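How to lay a simple place setting

A basic setting for one takes a couple of minutes and needs very little: a placemat, a plate, a fork, a knife and a mug. A small basket for bread or a napkin is useful but can be left out. The method below is the one I use at home for breakfast and light lunches. It will do for most meals that come on a single plate.

What you need

One placemat, rectangular
One dinner plate or large side plate
One fork and one knife
One mug
A shallow basket (optional)

Before you start

Clear the table and wipe it down. Crumbs under a placemat make it rock, and they mark a polished surface over time. Let the table dry fully before you put a fabric mat on it, or you may find a damp patch on the underside later.

Check the cutlery in good light. Water spots come off with a dry tea towel. If you live in a hard water area, as we do in Fluvstead, it is worth drying knives and forks by hand as soon as they are washed.

Step 1. Put down the placemat

Lay the mat with its long side facing the chair. Leave a small gap between the mat and the edge of the table, about the width of your thumb, so that sleeves don't catch it. If the mat has a border or a band of colour along one long side, decide now which way round it goes and do the same for every place. I put the heavier colour nearest the diner.

A busy pattern is no trouble under a plain plate. With a patterned plate, use a plain mat.

Step 2. Place the plate

Set the plate on the mat, midway between the two short sides. It can sit in the exact centre or a little further back. Further back looks better with a wide border, as more of the pattern shows. Hold the plate by the rim and lower it straight down – sliding it will drag the mat.

Step 3. Add the fork and knife

The fork goes to the left of the plate with the tines pointing away from the diner. The knife goes to the right, with the handle towards the diner and the cutting edge facing the plate. Keep both upright and parallel with the short sides of the mat. Leave a finger's width between the cutlery and the plate.

For a left-handed guest you can swap the two, but ask first. Plenty of left-handed people are used to the standard way.

Step 4. Add the mug

Put the mug at the top right of the mat, beyond the knife. For somebody who reaches with the left hand, move it across to the top left. Turn the handle to whichever side the person will pick it up from. Fill it at the table, or carry it in last.

Step 5. Set the basket beside the mat

A basket belongs next to the mat and not on it, where it would crowd the cutlery. To the right is usual if there is only one place laid. With two people, put it between them. Choose a shallow one so that it is easy to reach into. Line it with a paper napkin if you are serving anything that sheds flour or seeds.

My red and orange striped mat goes well with a white plate and a pale blue mug, and the yellow basket picks up the warmer colours.

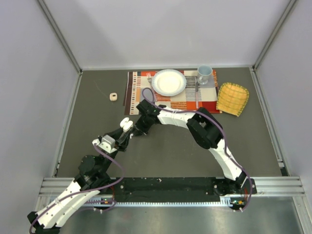

Laying more than one place

Put all the mats down first, then all the plates, then the cutlery. Working this way makes it easier to keep the spacing even. Step back to the end of the table and look along it before you bring the mugs in.

Allow at least 60 cm from the middle of one plate to the middle of the next. On a small table, leave the basket on the side and pass it round.

Clearing away

Take the mug and cutlery first, then the plate. Shake fabric mats outside and store them flat – rolled mats curl at the corners.

Text by Ciarán Moynihan. Last updated 17 August 2024. Contact | © Plultent | Back to top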